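Religious history | Research papers

4. The lay sisters and the devotional notebooks

We now come to the part of the Gromatetti material that has given us the most pleasure to work on. The convent at Trandell kept two kinds of written record. The first was the chronicle, written up by the choir sisters and meant to be read aloud. The second was a set of 48 small notebooks kept by the lay sisters, who did the laundry, baked the bread and looked after the hens. Earlier studies of the house leaned almost wholly on the chronicle, and it is easy to see why: it is neat, dated and well indexed. The notebooks are a jumble of prayers, recipes, hymn verses and sums. They are also wonderful.

Taken together they hold almost 3,000 separate entries, of which 2,000 are prayers or parts of prayers. We sorted these by where the words came from. Many are copied from the printed manual that every sister was given on entering. Others are taken from memory, often with small changes, and it is these changes that repay slow reading. A line asking for patience "in all my duties" becomes, in one book, patience "at the copper and the mangle". The writer of another has added a petition for dry weather in September to the end of a litany, in the same careful hand as the rest — plainly she saw no break between the two.

4.1 Prayer and the working day

The chronicle gives the hours of common prayer but says very little about what happened between them. The notebooks fill that gap. Short prayers are tied to tasks: lighting the oven, crossing the yard, turning the heel of a stocking. Some are only four or five words long and must have been said many times over in a morning. We found nine that appear in more than one notebook with the same wording but in no printed source known to us, and we suggest that they were passed on by word of mouth from older sisters to newcomers. If so, we have a small body of spoken prayer that belonged to the kitchen and the wash-house, with a life of its own alongside the chapel.

This matters for the wider argument about schooling. It has often been assumed that lay sisters, having had few years at school, took in devotion passively from those above them. The Trandell books point the other way. Their writers chose, cut, joined and reworded. Spelling is uneven throughout, yet the sense is rarely in doubt, and several of the longer prayers have a rhythm that we, reading them out to each other, found very moving.

4.2 Reading the notebooks with present-day communities

To test our readings we held a series of talks with people who still use the Nartey prayer manual, the direct descendant of the one given out at Trandell. Each person was asked to say a familiar prayer from memory before seeing the printed page, and then to talk about any differences.

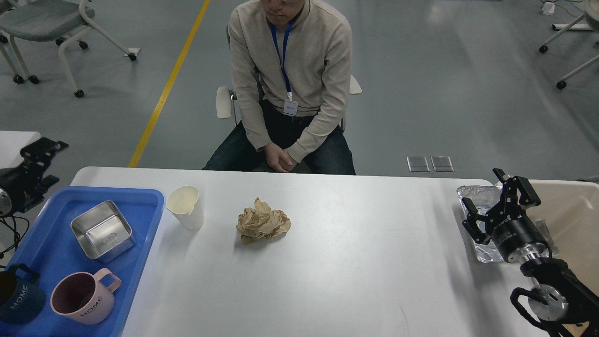 Figure 3. Seated at the table, hands clasped.

The results were richer than we had hoped. Most speakers changed at least one phrase, and when shown the printed text a good many preferred their own version. Several said they had learnt it that way from a grandparent. The changes were of the same sorts as those in the notebooks: a general word swapped for a homely one, a long sentence split in two, a name added. We do not claim that habits of memory stay the same from one century to the next, but the likeness is strong enough to support our view that the lay sisters' changes were mostly deliberate or at least welcome.

One puzzle remains. Three of the notebooks contain a prayer to be said "on the Stonumus side", a phrase that our speakers did not know. It may refer to a field, a wing of the house or a side altar dedicated under a local name. The estate maps are no help, as the sheet covering the north of the property is missing. We return to the phrase in section 5, where the account books offer a possible lead in a payment for hedging.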